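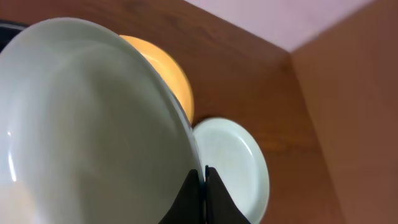
Unit 2: Plates, sizes and stacking

Course: Table Service and Dish Care, Grosorstead Evening School
Teacher: Darcy Simard
Class time: Thursday, 6:30 in the evening, training kitchen

Please read this handout before the class. The practical part is long and I don't want to spend the first half hour on words. If some word is new for you, look at the small word list in section 2.

1. What we do in this unit

In Unit 1 we washed and dried. Now we take the plates after drying and bring them to the shelf, in the correct order, without damage. It sounds like a very small subject. I worked in a hotel kitchen for many years before I started to teach, and I can say that most broken plates I saw there were broken between the drying table and the shelf. Very few were broken by guests.

At the end of the unit you should be able to sort a mixed group of plates by size and then by color, lift a large plate by the rim, and build a stack which stands straight. You should also know which plates to take out of service.

The photo on the first page has the kinds of plates we use for the first exercise: a large white one, a yellow one and a smaller pale one. On the large plate you can follow the raised rim and see how the surface goes down from it to the flat center. Look at this part before you read section 2, the words will be easier.

2. Words for the parts of a plate

Rim: the outer border of the plate. In many plates it is raised. When we say "hold by the rim" we mean this part only.

Well: the flat or slightly lower center, where the food is. Fingers do not go into the well of a clean plate.

Shoulder: the place where the well turns up into the rim. Sauce likes to stay here after a bad wash. On a shiny white plate the shoulder can look like a soft gray shadow, and students sometimes take this for dirt. Turn the plate toward the lamp. A shadow will move and dirt will stay in its place.

Foot: the ring on the bottom side, on which the plate stands. The foot often has no glaze, so it feels rough. This is normal, but it is also the reason why a plate must never be pulled across another plate.

Glaze: the glassy layer over the ceramic. A glossy glaze gives a bright line when the light falls on it. A matte glaze gives a weaker and wider light, or almost nothing. Two plates can have the same color and still look different for this reason, and they may come from different sets.

3. Sorting by size

Always sort by size first. Color comes second. Many beginners do the opposite, because the color is what the eye catches first, and a yellow plate between pale ones is a very easy thing to find. But a stack with one color and mixed sizes is dangerous, and a stack with one size and mixed colors is only ugly.

The order of work:

Step 1. Clear a place on the table as wide as three large plates. Wipe it and dry it.

Step 2. Take the large plates from the group and put them on the left.

Step 3. Put the medium plates in the middle.

Step 4. Put the small plates on the right. Bread plates and saucers are not the same thing! A saucer usually has a ring in the center for the cup. If you are not sure, put a cup on it and try to move the cup gently from side to side.

Step 5. Now look at each group again and divide it by color.

When plates overlap each other on the table, you see only a part of the lower ones. A big plate lying in front can hide half of a small plate, and of the plate behind it you may see only a crescent. Do not decide the size from the part which you can see. Lift the upper plate, put it aside, and then decide. Last year one of my groups sorted a whole table by looking only, and they had to start again from the beginning.

A plate which is closer to your eye also looks larger. If two plates seem nearly equal, put one on top of the other and look at the rims from the side.

4. Lifting a plate by the rim

Large plates are heavier than people expect, especially for one hand. Please practice this in the following way.

Stand near the table, with the plate in front of you. Bring the edge of the plate a little over the edge of the table, only so much that your thumb can go above and your fingers below. The thumb lies flat on the rim. It should not point into the well. Close the hand, feel the weight, and lift slowly. When the plate is up, bring the other hand under it.

If another plate is lying under the one you take, lift straight up first. Only after there is air between the two plates you may move to the side. Moving to the side too early is how the foot of the upper plate scratches the glaze of the lower one.

Hold with enough force, but do not squeeze. A plate with a chip on the rim can cut, and you feel it too late when you press hard. Check the rim with your eyes before you take it.

Wet hands: no. Oily hands: also no. Thin rubber gloves are allowed if they are dry and have the correct size.

5. Building the stack

The stack starts with the largest plate. Put it down with the foot flat on the shelf, and push lightly on the rim at opposite sides. If it rocks, find out why. Maybe there is a crumb under the foot, or the plate itself is a little bent from the oven. A bent plate can still be used for serving, but it goes on top of a stack and never at the bottom.

Put each next plate down vertically, with the center over the center. In our training kitchen the limit is 7 large plates in one stack. I know that restaurants go higher. Our shelves are old and our students are new, so we stay with this number.

It is best to have one size in one stack. If there is no space and you must mix, the small plates go on the large ones, and the color doesn't matter. Never put a large plate on a small one, even for a minute while you are looking for a towel.

For the good porcelain (the gray cabinet, door marked Turcotte) we put a paper sheet between the plates. For everyday plates this is not necessary.

6. Which plates leave the service

Take the plate out when you find:

a chip on the rim, also a very small one

a crack, also one which you can see only from one side

glaze which has come off in the well

gray lines from cutlery that don't go away with the cleaning paste

The last one is not always the end of the plate. Try the paste two times. In the storeroom we use Flomus paste, one small spoon with warm water, on a soft cloth. Rub in small circles and rinse well. If the lines are still there, show me the plate and we will decide together.

To find a crack you can hang the plate on one finger under the rim, with the other hand close below, and knock softly with a knuckle. A healthy plate gives a clear sound. A cracked plate gives a short and dull sound. You will need some practice to hear it, and in a loud kitchen it doesn't work at all.

Plates out of service go in the blue box by the door. Do not put them in the kitchen garbage, the bags are thin.

7. White, almost white, and other problems of color

White ceramic takes color from everything near it. Under our ceiling lamps the white plates can look a little green, and close to a yellow plate they can look warmer on one side. So when you divide white plates from cream or pale green plates, do it by the window if there is still daylight. In September this is possible at the beginning of our class, later in the year it isn't. In winter, take one plate which you know is white and hold it next to the other.

Also compare the surface. If one is glossy and the other is flat and dull, don't put them in the same set for the table, even when the color is very near. Guests may not be able to say what is wrong, but the table looks tired.

8. Homework and practice

At home: take all the plates from one cabinet, sort them by size, then by color, and put them back in the correct order. Write down which plates you took out and why. Half a page is enough. You may write in simple sentences, I do not correct the grammar (my own is not perfect).

In class: you work in pairs. One person sorts and lifts, the other person watches only the hands and makes notes. After the first round you change places. The groups of plates will be prepared on the tables before you come.

For students who want to continue: the stockroom at the Planomstead center has 300 plates waiting to be checked, and we can go there as a group on a free afternoon. Please write your name on the list in room 106 if you want to come. Bring an apron and closed shoes with a flat sole.

Next unit: glasses and cups. Please bring a cotton towel without loops, the usual bath towel leaves small threads on the glass.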